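Plandville Tabletop Challenge

The Plandville Tabletop Challenge is a student robotics competition held entirely in simulation. Entrants write control software for a single robot arm, which must handle household objects on a table in a computer-rendered room. No physical hardware is used at any stage. The competition is open to school clubs and to first-year university students, and is run from Hemau by the teaching project of the same name.

Background

The challenge grew out of a classroom exercise in which pupils took turns to program a shared desktop arm. Waiting times were long and the arm was often out of service, and the exercise was moved to a simulator so that every group could work at once. The first open round was announced on 12 Apr 2021 and closed at the end of May. It drew 90 teams, of which 205 valid runs were scored. Teams may submit more than one run, but only the best counts towards the final table.

Environment

All rounds use the same room, known in the rules as the Pluveck room after the software package that supplies it. It contains a table, an armchair, a window and a door. The arm stands on the floor next to the table and carries a gripper. Objects are drawn from a fixed library and placed afresh for each run.
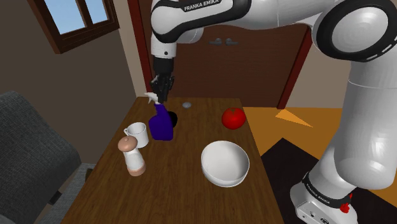
The arm above the table in the Pluveck room, with the bowl, mug and tomato in view.

The object library mixes simple shapes with kitchen items. Bowls and mugs are treated as open vessels, and a run is stopped if one of them leaves the table. Small flat items are considered the hardest to pick up and carry a higher score. The positions of the objects are set by a seed number, which is withheld until the submission date has passed. Practice seeds are published separately and may be used without limit.

Tasks

Each team is given a written instruction, such as moving a named object to another part of the table. The software receives the instruction together with rendered views from several virtual cameras, one of them close to the gripper. It returns a target position for the arm and an opening width for the fingers. The true coordinates of the objects are available in practice mode only.

Tall objects such as bottles are normally approached from above. The rules allow a grasp at the neck or the cap, provided that the object stays upright when it is set down. A side approach is also permitted, but it brings the forearm nearer to the other objects and is less common among beginners. 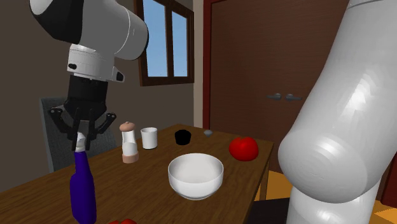
Source: Plandville Tabletop Challenge, simulator render

Scoring

A complete run is worth 1,000 points. Marks are given for reaching the object, for lifting it clear of the table and for placing it within the target area. Deductions apply for each object knocked over and for contact between the arm and the table. Time is used only to separate teams with equal marks. The highest deduction recorded in the open round was 327 points, in a run that was completed in all other respects.

Views from the gripper camera are kept with the log of every run. Judges consult them when the score is disputed, in particular where two objects lie close together and the outer cameras do not show which of them was touched first.
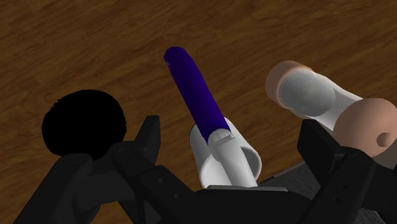

A dispute must be raised within the review period and must name the step of the log at which the error is thought to have occurred. The run is then replayed from its seed. If the replay gives a different result, the higher of the two scores stands.

Teaching use

The simulator and the practice seeds are also used outside the competition. The Sangkhawat robotics club bases its beginners' course on them, starting with a fixed object position and adding random placement later. Course work is marked on the program and a short written report, and the competition score is not taken into account. Club members may enter the challenge with the same code if all third-party parts are listed.

See also

Pluveck (software)
Robot simulation
Pick and place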